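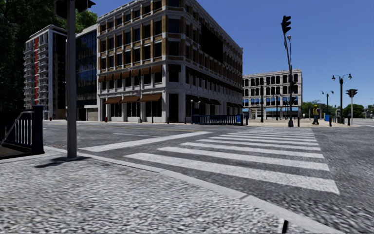

Vostemel Crossing Times

A small, tidy dataset of pedestrian signal timings for the town of Brilport, plus the scripts that turn the raw logs into tables you can use. If you have ever stood at a curb wondering why one walk signal lasts forever and the next one barely gets you to the middle, this is for you!

What's in it

Every row is one signal cycle at one crossing. The release covers 168 hours of logs per crossing, a full week in October, so you get school mornings, late nights and everything between.

Files

cycles.csv: one row per cycle, the main table
crossings.csv: one row per crossing, with street names and crossing length
notes.txt: odd things we ran into, in the order we ran into them
clean.py: raw logs in, cycles.csv out

Columns in cycles.csv

crossing_id: matches crossings.csv
start: local time when the cycle began
walk_s: seconds of steady walk
clear_s: seconds of flashing don't walk
wait_s: seconds until the next walk
button: yes, no or blank (blank means the crossing has no button, so please don't read it as "no")

Getting started

You need Python 3 and nothing else. Put the raw logs in a folder called raw and run:

python clean.py raw cycles.csv

It takes under a minute on my old laptop. If you only want the finished table, skip the script and open cycles.csv in whatever you like. It works fine in a spreadsheet.

Things worth trying

Sort by wait_s and look at the top. The long waits bunch up between 2 and 4 in the morning at crossings with a button, and I had a great time figuring out why (the night plan only serves walkers on request — see notes.txt). Dividing crossing length by walk_s plus clear_s is fun too, because it gives you the slowest pace that still gets a person across. Some of those numbers are brisker than I expected.

Known problems

Clocks on the older controllers drift by a few seconds over the week. We left the times as logged.
One crossing on Jimura Street restarts its log at midnight, so the first cycle of each day is cut short. Those rows are kept.
Street names are in UTF-8. If Đồng Street shows up as garbage, your spreadsheet guessed the wrong encoding; pick UTF-8 on import.
There are no pedestrian counts. A button press tells you someone pushed the button, and that's all.

License

Data is CC BY 4.0, scripts are MIT. Please credit "Vostemel Crossing Times".

Contributing

Logs from other towns are very welcome — even a single crossing. Open an issue with a short sample of the log before sending the whole thing, so we can check that clean.py reads the format.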